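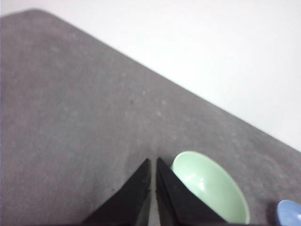

Felt mat on a white desk, worth it?

clodadon_40
Thinking of getting a grey felt mat for the sewing and parcel desk. The top is plain white and shows every scratch. Anyone use one daily? Does it hold fluff?

Segers
Had mine 2 years. Yes, it holds fluff. Pale bits show most on mid grey. A lint roller on Monday and it's fine for the week.

Callum Gosling
I'd go for cork. Felt is nice under your wrists but useless if you write on single sheets, the pen goes straight through. Mine also crept across the desk until I put 12 dots of grip tape under it.

Segers
Depends on the thickness. Mine is 2 mm and I write on it all day with no trouble.

Callum Gosling
Biro or pencil? Pencil might be all right. Biro wasn't.

Segers
Biro.

omcombe
Don't iron it to get creases out. I did in April and it left a shiny patch. Roll it the opposite way overnight with a couple of books on top.

velura
Disagree on the lint roller, it lifts the fibres and the mat goes bobbly. Soft clothes brush, one direction only. Dark specks are usually thread ends and come out with tweezers.

clodadon_40
Thanks all. It's mostly parcels and pinning so I'll risk felt and keep a clipboard for writing. Will get a brush as well. Does it matter if it doesn't reach the back of the desk?

velura
No. Mine stops well short and I keep the lamp on the bare bit.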